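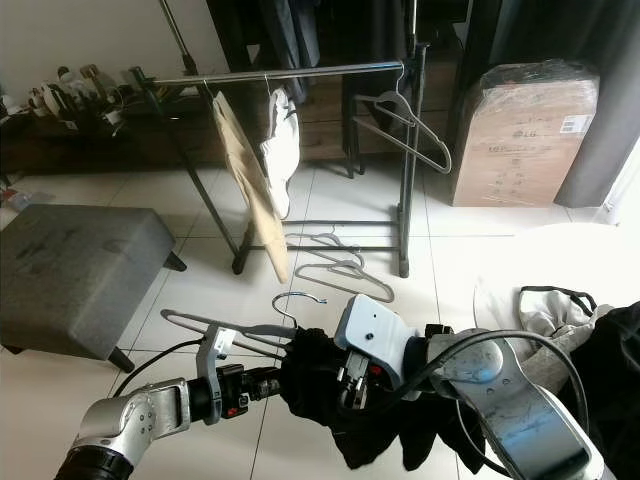
My aunt Noemí left me her accordion and a letter that said only, "Take it to Stankevičius in Hamia, and don't let him charge you more than 400." So on a Wednesday in May I got on the bus with the thing on my lap like a fat sleeping dog.

Hamia is one street and a bakery. The repair shop was over the bakery, up a staircase so narrow I had to push the case ahead of me with my knees. A man opened the door before I knocked (I'd been swearing, I guess he heard).

"That's Noemí's," he said.

"Was," I said, and then felt awful, because he hadn't known. He sat down on a crate and I stood there looking at all the bellows hanging from the ceiling.

After a while he made coffee. He told me she used to play Saturdays in Urkik, 20 songs a night, and that she cheated on every slow one by leaving out the left hand. I never heard her play at all! In my whole life she was the aunt with the tax office job and the good umbrella.

He opened it up and poked around and hummed. Then he said it would be 600.

"She told me 400."

"She always told everybody 400. She never paid it either."

We settled on 400 and I promised to come back for a lesson - just one, I said, I'm forty-six and I can't read music. He wrote my name in a big green book, right under hers. Hers had a line of little check marks that ran clear across the page and onto the next, the last of them from that winter.

I missed the four o'clock bus and bought a poppy seed roll.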